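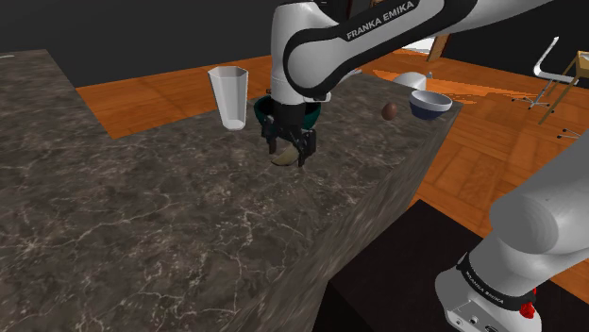 Page last changed: Oct 5, 2024

PLORHOLM AND BELLILEL SIT BACK DOWN OVER THE BISTECK STRAIT, AND WE'LL BE IN THE ROOM

PLORHOLM - I've been writing these releases for the Bisteck Strait Dialogue long enough to know that most of you skip to the second paragraph, so I'll put the news up top. The two governments have agreed to reopen talks on military patrols in the strait, and they've asked our office to host them. The first session is set for December, in Plorholm, and it will run for 3 days.

I'm thrilled, and I don't mind saying so in print! The last round broke up over a naval exercise that Bellilel called routine and Plorholm called a threat, and after that the two foreign ministries mostly talked to each other through press statements (a few of which I had to read several times before I found the verb). Getting them to agree on a date, a city and a table took us most of the summer.

What's on that table? Patrol notices come first. Right now either navy can send ships through the narrow part of the strait without telling the other, and both sides say they want that changed. Plorholm has asked for 10 days' warning before any large exercise. Bellilel has offered less and would like the rule to cover aircraft too. I expect that to eat up the whole first morning.

Then there's the radar station on the north shore. Bellilel says it can see well past the shipping lanes and into its own airspace. Plorholm says it's there for defense and has every right to be. I'm not going to pretend we have an answer for that one in our back pocket, but both delegations have agreed to bring technical staff along, and last time they wouldn't even put the word "radar" on the agenda.

The part closest to my own heart is fishing. Some of the 2,000 boats licensed to work the strait have been turned back by one coast guard or the other this year, often over a line that the two countries draw in different places on their charts. Crews lose a day's catch and the ministries trade angry letters. We've proposed a shared radio channel and a single chart for the middle grounds, and both sides have said they'll look at it before they arrive.

The opening paper for the talks is the Jafarzadeh draft, which longtime readers will remember from the previous round. It has been trimmed to 20 pages - I miss a couple of the maps, but it reads a lot better now. Neither government has signed on to any of it. They've agreed to use it as a starting point, and we'll post the full text here once both delegations have cleared it.

A few practical things for reporters. The opening remarks are open to press and so is the closing news conference, assuming the two sides agree to hold one together (they've said yes in principle, and I'm going to keep asking). Everything in between is closed. Interpreters will be on hand for both public parts. If you need a seat, write to the Dialogue press office and tell us who you work for and whether you're bringing a camera crew, as the room is on the small side and we fill it in the order the requests come in.

Please don't call the delegations' hotels. I mean it!

The Bisteck Strait Dialogue is an independent office that hosts talks between the governments on either side of the strait. We don't take a position on the border. The schedule and press room details will go up on this page as soon as I have them.

- The press desk, Bisteck Strait Dialogue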